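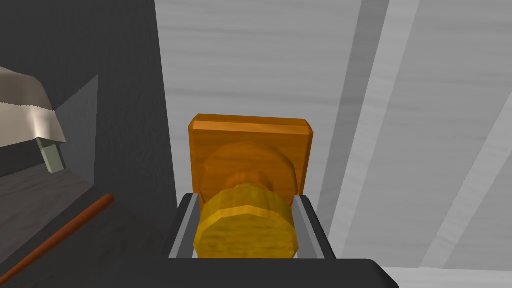

Figure 2. Yellow knob between the two gripper fingers, orange disc behind (rendered).

4.2 Connecting passengers after the sale of the regional carrier

In this section we treat the second part of our material, which concerns the passengers who change aircraft at Vaughan. Before the sale, Birkeo was an independent regional carrier and sold its seats both directly and through an agreement with Lumow. After the sale Birkeo kept its own name and its own crews, but the timetable was from then on planned by Lumow. Our interest is in what this change of planning meant for a person who begins the journey at a small airport and must continue from a larger one.

We used the published timetables for the month of May, one year before and one year after the sale. A connection was counted when the passenger had no less than 30 minutes between landing and departure and when both flights could be bought on one ticket. Under this rule the timetable before the sale gave 164 different connections in a normal week. We did not include charter flights, and we did not include flights which were added only for a public holiday.

The first result is that the morning connections became better. Birkeo had for many years let its first aircraft leave Sosar at a time which was practical for the crew, and the passengers then had to wait a long time at Vaughan. The new planners moved this departure to an earlier hour, so that it meets the first group of Lumow flights. For business travellers the improvement is clear, and the company mentioned it often in its material for shareholders.

The second result is less favourable. In the evening, several flights to the smaller airports were moved forward, and a passenger who arrives on a late Lumow flight can no longer reach home on the same day. The old timetable allowed this on every weekday. The airport at Sosar informed us that it had asked for one later arrival to be kept, and that the request was refused with reference to the cost of keeping the airport open.

It is difficult to say how much of this should be explained by the change of owner. Birkeo had already withdrawn 2 aircraft from service in the winter before the sale, and a smaller fleet would in any case have forced some changes. We have tried to separate the two effects by looking only at routes which were flown with the same type of aircraft in both years. The pattern in the evening remains the same, although it is weaker.

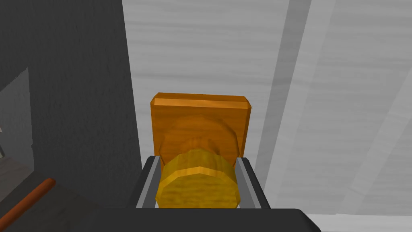 Did fares from Sosar rise when the timetable was changed?
Fares on the direct flight to Vaughan stayed almost the same, but the cheapest through tickets were offered on fewer days than before.

Our fare data are less complete than our timetable data. We collected 1,000 price quotations, all of them for journeys with one change, and all of them taken from the public booking pages of the two carriers. Discounts agreed with large employers are therefore missing. It is possible that such customers paid less after the sale, and the reader should keep this in mind when the tables in the next section are considered. We return to the question of through tickets in section 4.3, where the routes with a competing carrier are treated separately.

© The author. Working paper, version of 13 Aug 2018. Contact | Back to top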